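3.2 Lids and their handles

Lids were recorded apart from the vessels they belong to. In the household inventories collected at Starncombe and Rirness, 294 lids were listed, and a good number had outlived the pan they were bought with. Respondents kept them in drawers, behind pipes, or upright between baking sheets. Crichton's earlier survey grouped lids by diameter alone. We found this grouping too coarse, as two lids of the same width may be lifted in quite different ways.

Each lid was therefore coded for material, rim, and handle. Handles fell into three forms: the knob, the loop, and the strap. Knobs were the most common form on glass lids and were nearly always placed at the center. Color was noted only where the handle differed from the rest of the lid — a detail that respondents often used when asked to name a particular piece ("the blue one," "the one with the black top").

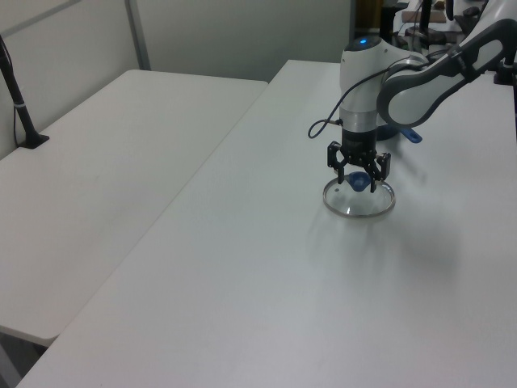
Figure 3. Round clear glass lid with a thin metal rim and a blue center knob, lying flat on a white table.

Lids with a raised knob can be set down flat and picked up again from above, and this position was used as the standard one for coding. Strap handles were harder to place in the scheme. In 21 cases the two coders disagreed on whether a low strap should count as a loop, and these entries were settled by discussion in October. The Matberg inventory, which lists lids only as part of a set, was left out of the totals.

Related items
Storage of Baking Sheets in Small Kitchens
Ackah Household Inventory: Coding Notes
Naming Everyday Objects at Rirness

Contact the editors | Copyright Mhairi Crichton and co-authors | Back to top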